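Filed under: Open Access, Walking & Place, Working Papers

3. How people describe a walk they do every day

I went into this part of the study pretty sure I knew what we'd get. We asked 280 people in Gralldale to tell us about a walk they take all the time, in their own words, and I figured we'd hear about views. We did not hear much about views! People talked about shoes. They talked about the neighbor's dog, a knee that acts up in July, and where they are when they start thinking about dinner.

So I had to rework the coding sheet (twice, and the second round was painful). The first version had 10 categories and most of them sat empty. Nurhan Sezer, who coded the Kerslake half, suggested we sort by what the walker was paying attention to — feet, company, errands, weather — and that went a lot better. Our agreement on the old sheet was poor enough that I'm leaving it out of Table 2.

Surface came up far more than I'd planned for. Walkers on the Balturell side had a whole vocabulary for it: "crunchy," "the soft bit," "ankle country." A gravel path that looks plain and straight, like the one in Figure 2, got longer answers than the paved loop did, and I still don't have a great explanation.

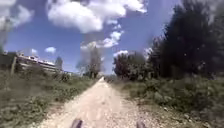 Anel Xaba
Lead author, Everyday Walking Study

Figure 2. A straight gravel and dirt path with a weedy verge and loose stones along its right side.

Length of route didn't matter much. A man who walks 700 yards to the mailbox and back gave us one of the longest transcripts we have, and I quote him again in Section 4, where I get into memory and why people skip the middle of a walk when they retell it.

2 comments | 10 shares

Contact the editors | Back to top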